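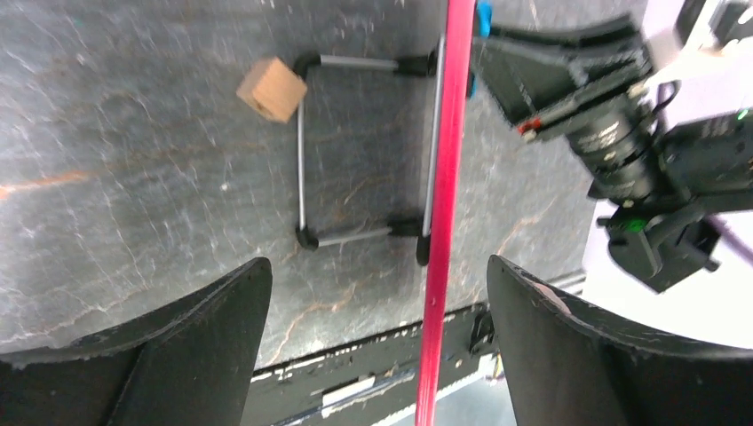
Theano Vrettos objected, when an early draft of this section was circulated, that a rod-and-connector frame cannot be judged apart from the surface it is built on, and that earlier work on tabletop construction sets had treated the table as if it had no effect on the result. The present section takes up that objection. It deals with small rectangular frames of thin metal rod joined at the corners by black plastic connectors, and with the loose pieces that share the table with them during assembly.

Figure 3. Rectangular frame of silver rods and black corner connectors on a dark gray marble-patterned tabletop, with a small light-wood cube near the upper-left connector and a long red-pink rod at the right side.

4.2 Layout of parts and squareness of the frame

The Odthorpe sessions used three tabletops: a plain white board, a felt-covered board and the marble-patterned top shown in Figure 3. Builders received the same parts in each case and were asked to produce a closed rectangle lying flat. No drawing was supplied. A frame was accepted as square when its two diagonals differed by less than 4 mm.

Across the full set of 2540 frames, those built on felt were accepted least often. Rods pressed into a connector on felt tended to tilt, and the error was carried to the next corner. The two hard surfaces gave similar rates of acceptance, although builders took longer on the marble pattern. Several reported that the thin silver rods were hard to pick out against the white veins. Petridis and Espinoza noted the same difficulty in the Molonis trials and recommended a surface without lines for any task in which straightness is judged by eye.

Loose parts had a smaller effect than expected. Wooden cubes and spare rods were left wherever the builder had set them down, including close to a finished corner. A cube near a connector was moved aside in more than 11 percent of sessions before the frame was checked. Long colored rods were more often left in place, even when they lay along one side of the frame, and some builders said they had used them as a guide for the eye. Whether this improved the angle at the adjoining corners could not be determined from the present data, as the position of the spare rods was recorded only at the end of each session.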